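Tips for a workshop or kitchen that has just gone automatic

We put in the Kelell portioning line at Pladness in September. It does 2,520 tubs a shift, and the people who used to fill them by hand now load, check and clean. These are the things that have made the days easier.

Write the changeover steps on a card and hang it by the stop button. Staff who rotate every 60 minutes forget less than those who stay put all morning.

Wipe rubber grip pads with warm soapy water and a soft cloth. Solvent makes them shiny and they stop holding.

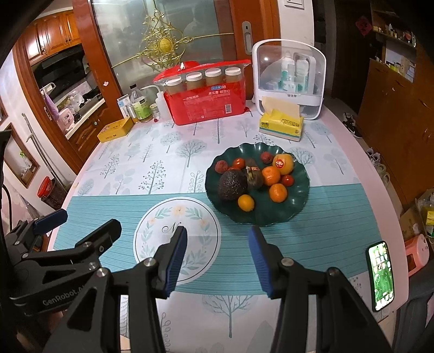 Soft fruit is still the hardest thing to hand over. Sort it by firmness before it goes anywhere near the line, and keep the ripe stuff for hand packing - Lumturie Kadrić runs that bench and has asked to keep it.

Peel stickers off citrus first. They clog the rinse tray.

Keep one set of scales and scoops where people can reach them. When the line stopped for 20 minutes last week, the old way got the order out.

Wrists ache less now, but necks ache more from watching the screen. Raise it to eye level and swap sides after each break.

Spare pads come from Jurić, in bags of 20. Order before you open the last bag.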